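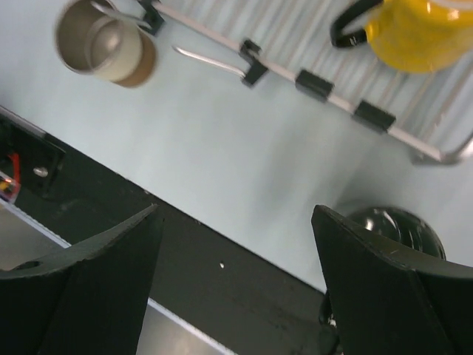 Week 6: Two Arms in the Dishroom

Home Syllabus Handouts Readings Assignments Contact

Work and Technology, Litdale evening program
Handout for March 6, 2025

Read this before class and bring it with you. We will use the same case next week for the job description exercise.

1. The case

Brelberg is a parts plant with 400 people on site. It has one canteen, run under contract by a catering company called Iturra. The canteen does breakfast, lunch and a small evening service. Bram Bakker is the kitchen supervisor. He has five people under him on the day shift, and until last year two of them spent most of their hours in the dishroom.

In August the caterer began a trial with a two-arm cell from a supplier, Zosar. The trial ran 14 weeks. The cell was meant to take cups and mugs off a table and put them in a wire rack, and later to take them out again. Plates, pans and cutlery stayed with the staff for the whole trial.

The agreement at the start had three parts. No one on the day shift would lose hours during the trial. The supplier would train two of the kitchen staff to start and stop the cell. At the end the staff would be asked what they thought before any decision was made. Keep the third part in mind when you get to section 5.

2. What the job was before

Ask most people what a dishroom worker does and they say "washes dishes." The task list we put together from interviews is longer than that:

- scrape and stack
- sort by type
- load racks
- run the machine
- unload and check for chips and stains
- put away
- pull out anything that belongs to somebody
- tell the supervisor when detergent is low
- keep the floor dry

Sorting and loading are two lines on that list. They are also the two that the cell was bought for. When we say a job was automated, we usually mean that a few lines on a list like this one were, and the rest went somewhere. The first question to ask in any case is where they went.

In this kitchen they went to the same two people, who now had them in shorter pieces between visits to the cell. One worker said her day used to have a rhythm and now it had interruptions. The other liked the change and said his shoulders hurt less by the end of the week. Both were doing the same job on the same shift.

3. What the arms do, and at what speed

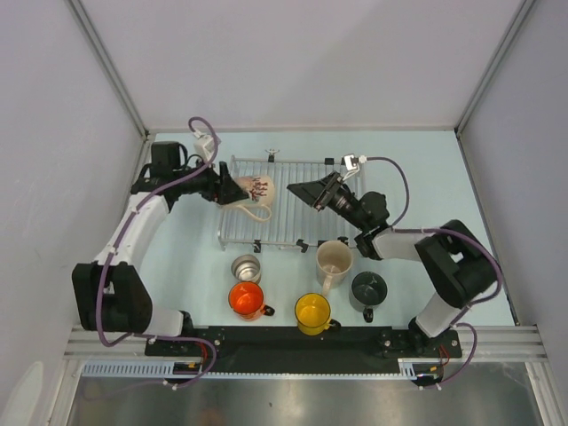

Pace is the part of this case that students tend to get wrong. A person loading a rack picks up two mugs at once, often without looking, and has the next pair in hand before the first is down. The cell works on one item at a time with long stretches where one side is doing nothing. The left arm has the patterned mug up over the rack while the right gripper is open and empty, and the rest of the cups are still standing on the table in front. On its best day of the trial the cell racked 187 items. Bakker put the figure on the whiteboard, and the staff pointed out that they used to pass it before lunch.

Slow does not mean useless. A slow machine that runs while people do something else can still free up time. But it has to run by itself, and for the first half of the trial it did not. Someone had to stand close by in case of a drop. We call this tending, and it is work, though it rarely shows up in the hours plan. Write down any tending you have done in your own job, including self-checkout lanes, label printers and phone menus.

4. Mugs are not all the same

Plants like this one let people bring a mug from home. That was never a problem for the dishroom, because a hand adjusts to whatever it picks up. For a gripper with two flat fingers, the shape and the way the handle points both matter. A steel cup with no handle is a different item from a ceramic mug with one, and a shiny surface can be harder for a camera to read than a dull one.

In week three, the supplier asked if the canteen could switch to a single standard mug. Iturra was in favor. The people at Brelberg were not, and the request was dropped after two days of complaints at the counter. This is a small episode but it is worth discussion time. The fix would have made the machine's work easier by changing something for people who had no part in the trial and had not been asked.

The workaround was that staff set the cups out on the table with some space between them before starting the cell. Note who does that step.

5. What changed for the people

By the end of the trial:

- hours in the dishroom were down a little for each of the two workers
- one of them had moved to the serving line for part of the shift, at the same pay
- both had become the people others called when the cell stopped
- neither had a new job title

The last two points belong together. Knowing how to clear a stop is a skill. In this case it was learned in one morning of training and a lot of trying things. The supervisor asked for a pay step for it and was told to raise it again after the trial. We do not have the outcome.

The staff were asked for their views, as agreed. They filled in a form with six questions. Four were about safety and two were about ease of use. There was no question on pace, pay or who should do the tending – the things they had talked about most with us.

6. For discussion

Pick one and come with notes, half a page is enough.

Who gains from the time the cell saves, and who decides that?

Take the list in section 2 and mark the lines you would want to keep if it were your job.

Write a seventh question for the staff form. Say who should read the answers.

Related handouts
Week 2: Task Lists and Why They Come Out Too Short
Week 4: The Warehouse Scanner Case
Week 5: Reading a Service Contract
Week 7: Writing a Job Description After a Change
Interview Guide, Shift Workers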